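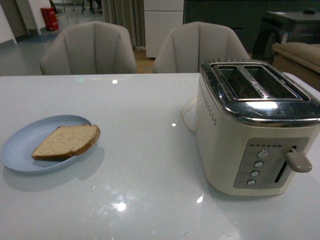
Progress report: learning contact-rich kitchen tasks from few demonstrations
Prepared for: Fernance research program
Prepared by: Hemi Tautahi, Skundari manipulation group
Date: 2023-06-29

1. Status

Work package 2 (bread into toaster) is on schedule. Data collection is complete and the first trained policy has been evaluated. Work package 3 has not started.

2. Data collected

We recorded 228 teleoperated demonstrations of one task: pick a slice of bread from a plate and place it in a slot of a two-slot toaster. After screening, 200 were kept for training. The remainder were rejected for dropped camera data or operator error. The lever is raised at the start of every episode. Plate position and slice orientation are varied between episodes; the toaster stays near the right end of the table.

The table has a white gloss finish, and the overhead lights produce bright spots on it and on the metal top of the toaster. We chose to keep these conditions. An earlier set recorded on a matte grey mat gave cleaner depth data, but policies trained on it did poorly once the mat was removed.
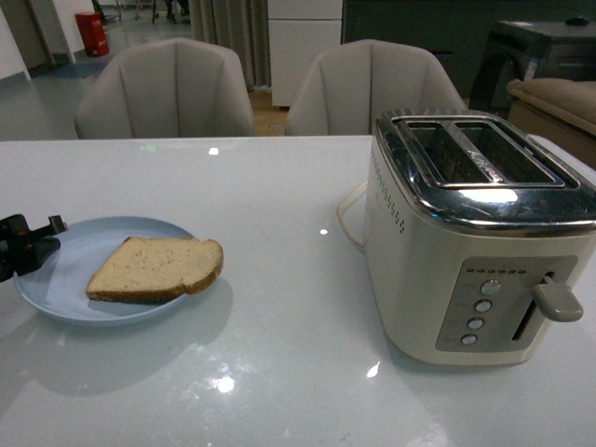
3. Method

The policy is trained in two stages. The first predicts a grasp on the edge of the slice from the head camera. The second takes over once the slice is lifted and aligns it with the slot, using the head camera and wrist force readings. The Kleinschmidt baseline uses one network for the whole task and was trained on the same 200 demonstrations.

4. Results

Success means the slice is fully inside a slot when the gripper opens. The two-stage policy succeeded in 72 per cent of trials and the baseline in 46 per cent. Most failures of the two-stage policy were at insertion: the slice caught on the rim of the slot and bent. Grasp failures were less common and mostly involved slices lying flat near the raised rim of the plate.

5. Issues

Depth readings over the toaster top are still unreliable. We now mask that region and estimate slot position from colour alone - a workable fix, but one that depends on the toaster model. Delivery of the second force sensor from Grolau has slipped to August.

6. Next period

- Repeat the evaluation with a second toaster
- Add re-grasp demonstrations for bent slices
- Release the screened data set to program partners

No change to the budget is requested.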